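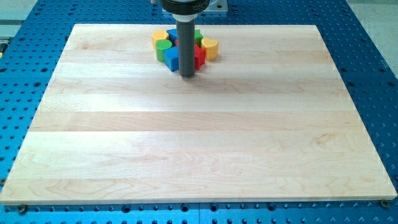 Natalia Huerta thinks I am asking for the wrong thing. Her view, given to me twice now, is that a pushing policy should be judged by whether the blocks end up where the instruction said, and that how the arm behaved on the way is a matter of taste. If the yellow block reaches the corner of the board, the run is a success and should be written down as one.

I used to score runs that way. I stopped in October, and I want to set out why, because the success rate is still the only number most people in our field report for tabletop pushing.

Our task is simple to say. The arm has a single rod for a tool. It can't pick anything up. Colored wooden blocks sit on a board, and a person types a short instruction, such as moving one block next to another or separating a group. The policy was trained on recorded demonstrations and gets a camera image and the text. It has to do everything by sliding.

Starting with the blocks packed close around the rod is the hardest case we have, and in my opinion the most useful one. Almost any motion touches something. A rod that moves toward one block will carry a second one along, and the shape of a block matters a good deal more than people expect. A cube pushed on a flat face stays with the rod for a while. A block with a rounded side turns and slips off.

We ran 289 trials from crowded starts. Under the usual scoring, where only the final position of the named block counts, the policy did well enough that I would have been happy to publish. Then Refugio Orozco went back through the recordings and marked every run in which a block that was not named in the instruction had been moved more than 23 millimeters. Among the runs we had called successes, 36 percent had done this. In several of them the policy had swept half the group across the board and the right block had come along with the rest.

Natalia's answer is that nobody told the policy to leave the other blocks alone. She is right about that. The instructions never say it. But a person given the same instruction would leave them alone without being told, and the demonstrations were made by people. I take it as given that a policy trained on what people did should pick up the things they took care not to do. If it hasn't, the success rate hides the failure.

Macario Varela raised a better objection, about cost. Marking disturbance by hand took him and Refugio 18 working days, and a smaller lab can't spend that. I agree. An overhead camera and basic color tracking will give a usable estimate, with errors when the rod or the arm hides a block. I would accept those errors. A rough figure for disturbance tells me more than a third decimal place on the success rate.

There is also the question of what to do with the number once we have it. I don't think it should be folded into a single score. We tried that at Fordale with a weighted sum, and spent most of our meetings arguing over the weights. Two columns in a table are fine. Readers who only care about the end position can read the first one.

I would also like papers to say how the blocks were placed at the start. Most say "random" and leave it there. Random placement on a large board usually means blocks far apart, and a policy can look careful when it simply has plenty of room. Our own results from spread-out starts had very little disturbance in them. The same weights, from crowded starts, gave the figure above.

Natalia and I are writing up the crowded trials together, and both columns will be in the table. She has asked for hers to come first.

Abundio Serrano
3/15/19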